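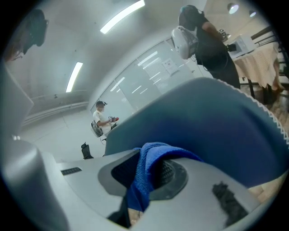

Blue knit cloth, bunched.

Fiction > Short > Kiltosgate

The Tide Gauge

Lyle Tran read the gauge at Kiltosgate every 30 minutes and wrote the level in metres, to 3 decimal places. The logbook had 730 pages. He was on the last one.

Everett Pettigrew rang from Haverford at noon.

"Your December figures are wrong," he said. "The harbour drops at four each morning and comes back by half past."

"That's what it did."

"It can't. You'd need to shift 2,000 megalitres."

Lyle checked the calibration sheet. The float was within tolerance and the stilling well was clear. He told Everett so.

"Then write down what it should have been."

Lyle set an alarm and slept in his coat. At four he took the torch out to the end of the jetty. The mud was bare as far as the channel marker. He climbed down the ladder, counting rungs, and began to walk.

7 shares | 2 comments
Back to top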